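Lab 6 handout - comparing grippers on soft stuff
Section leader: Nneka Bashir. Questions about the hardware go to Osaze Chukwu, bench hours from 2 pm.

Read before you come in. Last group spent half the session on setup and got almost no data.

What we're comparing
Two hand-held grippers, same wrist camera mount on both. The Numano is parallel jaw, linkage driven. The Wistix has the curved soft fingers you used in lab 4. Same cloths, same person squeezing, same table. Swap the gripper, keep everything else.

Why hand-held and not on the arm - takes the controller out of it. We want to know what the fingers do to cloth. Arm comes back in lab 8, with the Allau controller, and you'll reuse your numbers from today so write them down properly.

Recap from lecture
Rigid parts: contact is small, object keeps its shape, you can plan the grasp from one view. Cloth: shape changes the moment you touch it. Jaw opening tells you very little about how much material you have. Two layers or five, can look the same at the encoder. Hence the camera.

Three grasp types to try:
pinch - fingertips only, single fold
bunch - drive down into the cloth, close on whatever gathers
edge - one finger under a hem, one over
Ó Dálaigh notes (course folder, week 5) call the second one a "scoop". Same thing. Use "bunch" in your writeup please.

Procedure
Lay the cloth out rumpled, not flat. Flat is a different test. Start with jaws fully open. Close untill the cloth stops slipping in, hold, then lift 12 cm straight up. Hold for 6 seconds. Put down, reset, repeat. 19 lifts per gripper per cloth. Yes 19, one gets thrown out as warmup.

Score each lift: held / slid / dropped. If it slid, note which side. Also note wether you could judge the grasp from the camera view alone BEFORE lifting. This is the column people skip and it's the one worth most. 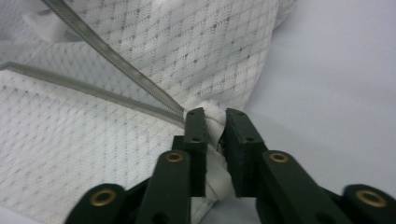 Fig. 1 - Bunch grasp, parallel jaws, white fabric. Note the tight wad between the fingers and the tail hanging below.

Things to look for in Fig. 1. The fold line between the jaws is the only clue to layers and it's narrow - don't guess a layer count from it, write "unclear". Material sticking up over the fingertips is worth logging too, we call it overshoot. Patterned cloth helps, the diamonds bend where the fabric is being pulled and you can see folds that would wash out on plain white. Dark fingers on pale cloth = easy to segment. Try your threshold on this one first.

Known problems
- Exposure hunts when white cloth fills the view. Lock it.
- Pivots on the linkage can catch loose threads. Check between runs, fingers clear of the jaws.
- Soft fingers get dusty and lose grip. Wipe every 6 lifts.
- Camera mount creeps. Mark it with tape, recheck at the halfway point.

Hand in
One table per gripper, one page of comments, more than 45 words on the camera column (I got one-liners last time). Include your worst grasp as well as your best. Pairs are fine, both names on it.

Next: edge grasps in detail, and why hems are hard to find from above. Bring the table.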